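Banc d'essai de Studlow

Le banc d'essai de Studlow est un protocole de comparaison de préhenseurs robotiques, conçu pour évaluer des pinces à deux doigts parallèles dans des tâches de rangement sur table. Il est utilisé d'abord en simulation, puis sur bras réel. Sa première version a été diffusée le 20 mars 2018 par un groupe dirigé par Jianhua Wei et Mirjam Lambrechts.

Origine

Le projet est né d'un désaccord sur la manière de choisir une pince pour le bras Soltov, employé au laboratoire de Studlow pour des travaux de manipulation fine. Les fiches des fabricants indiquaient la force de serrage et la course des doigts, mais ne disaient rien du comportement de la pince à proximité d'une paroi. Rachid Badawi proposa de faire passer à chaque modèle les mêmes épreuves, avec le même contrôleur et les mêmes points de vue de caméra.

Une version préliminaire, limitée à la saisie d'objets isolés, fut abandonnée. Elle donnait des résultats presque identiques pour toutes les pinces et ne permettait pas de les départager.

Protocole

Le banc comprend 38 scènes simulées. Chaque pince effectue 500 essais, répartis entre les scènes selon un tirage fixé à l'avance. La position de départ du bras, l'éclairage et l'orientation des objets varient d'un essai à l'autre. Les scènes sont disposées sur un plan de travail et comportent le plus souvent un contenant, par exemple un organiseur de bureau en cuir à compartiments ouverts, dont les cloisons n'ont pas toutes la même hauteur.
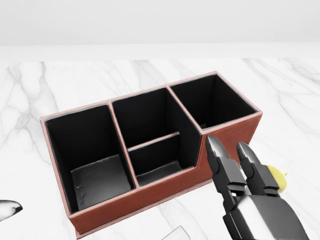
Un essai est compté comme réussi lorsque l'objet se trouve dans le compartiment désigné et que le contenant n'a pas été déplacé au-delà de la tolérance. Les contacts avec les rebords sont enregistrés séparément. Ils n'entraînent pas l'échec, mais servent à calculer un second indice, dit indice de frottement, que les auteurs jugent plus instructif que le taux de réussite pour les compartiments étroits.

La commande est assurée par le contrôleur Gu, dont les gains restent inchangés d'une pince à l'autre. Ce choix pénalise les modèles les plus lourds. Zhuoran Liang a publié en avril une variante dans laquelle les gains sont ajustés à la masse du préhenseur ; les deux séries de résultats ne sont pas comparables entre elles.

Résultats

Dans la première campagne, la pince Civholm à doigts longs obtint le meilleur taux de réussite sur les compartiments profonds, mais un indice de frottement médiocre. Les pinces à doigts courts se montrèrent plus régulières sur les scènes sans contenant. Sur 131 échecs examinés un à un par Prapai Mahawong, la majorité provenait d'une collision entre le corps de la pince et une cloison, et non d'un défaut de serrage.

Critiques

Le modèle de contact a été jugé trop favorable aux surfaces lisses. Le cuir y est traité comme un matériau rigide, de sorte que les rebords ne se déforment pas sous la pression des doigts. Le passage au bras réel, mené sur un nombre réduit de scènes, a confirmé le classement général mais inversé l'ordre de deux pinces voisines.

Le nombre d'essais a lui aussi été discuté. Badawi souhaitait le porter à 800 par pince, ce que le temps de calcul disponible à Studlow ne permettait pas. La valeur d'origine a été conservée dans les versions suivantes.

Voir aussi

Préhenseur
Commande en impédance
Saisie robotique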